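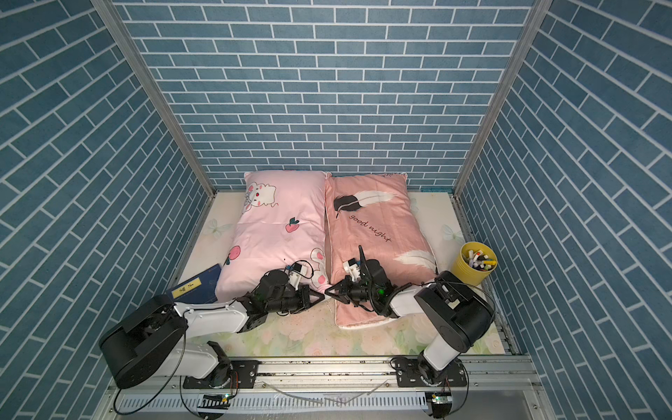

第2章 ベッドまわりの設置と整え方

Tratau ベッドコーナーをお選びいただきありがとうございます。第1章の壁パネルの組み立てが済み、まだご家族との関係が良好な方は、このまま先へお進みください。そうでない方は、お茶を一杯どうぞ。

2-1 マットレスを敷く

1. マットレスの保護袋を外します。カッターの刃を深く入れると、花柄の上に新しい模様が加わります。返品の対象にはなりません。
2. 蝶の模様がある側を奥の壁に向けて置きます。バラの多い側が手前です。逆でも眠れますが、以降の説明がすべて逆になります。
3. マットレスの奥の角を、左右のアルミ柱の根元に合わせます。柱を蹴って位置を直さないでください。柱は動かず、足の指だけが痛みます。
4. 手のひらで中央から外へ向かってならし、10分置きます。袋の折りじわが残っても異常ではありません。

注意:青いタイル柄の壁に寄りかからないでください。れんが積みのように見えますが、れんがの働きは期待できません。

2-2 枕を並べる

1. 枕は2個とも奥の壁につけ、横に並べます。
2. 左には薄いピンクのうさぎ柄を置きます。うさぎの顔が左上、足が右下に来るのが正しい向きです。顔と足のあいだにはいちごがありますが、そういう柄です。
3. 右には濃いサーモンピンクの羽根柄を置きます。「good night」の文字は斜めに印刷されています。文字を水平にしようとして枕のほうを傾けるお客様がいらっしゃいますが、おすすめしません。
4. 羽根柄の枕は、白いパイピングの縁が手前に見えるように整えます。

メモ:左右の入れ替えは自由です。どちらが誰の枕かという争いについて、Florbridge お客様窓口では判定を行っておりません。

2-3 枕元の小物

1. 本は左の枕の脇に置き、端を少しだけ枕の下に差し込みます。写真の紺色の本くらいの角度で結構です。きっちり平行にそろえると、読む気が失せるという声が寄せられています。
2. ペン立ては右の枕の向こう、マットレスの右奥に立てます。黄色いカップにマーカーをまとめて立てる場合は、キャップを上にしてください。
3. キャップが奥まで閉まっているか、1本ずつ押して確かめます。「閉まっているはず」は確認に含まれません。

警告:マットレスの上でマーカーを使う場合は、必ず下敷きを敷いてください。淡い花柄はインクの色をたいへんよく引き立てます。別売の洗えるカバー(Mackay シリーズ)は、この警告を読まなかった方に好評です。

2-4 日常のお手入れ

・壁の目地は白色です。乾いた布で、目地に沿って横に拭きます。左右の壁も同じです。
・枕カバーは裏返して洗います。うさぎの目が赤いのはもともとで、色移りではありません。
・マットレスを部分洗いするときは、水500mlに中性洗剤を数滴落とし、固く絞った布で軽くたたきます。こすると、汚れがお隣のバラまで広がります。
・9か月に一度、柱のねじの緩みを点検してください。付属の六角レンチは、そのころには見つからなくなっています。予備は Drondstead 部品センターでお求めいただけます。

2-5 こんなときは

枕が左右の壁に当たる
→ 2個の枕を中央へ寄せてください。それでも当たるときは、2-1の手順3に戻り、マットレスの位置を確かめます。

本がいつのまにか枕の下に消える
→ 故障ではありません。枕を持ち上げてください。

マットレスの上でペン立てが傾く
→ マーカーを均等に入れ直します。太いものばかり片側に寄せていませんか。

照明の取り付けは第3章をご覧ください。電源プラグは、第3章の手順9に進むまで差し込まないでください。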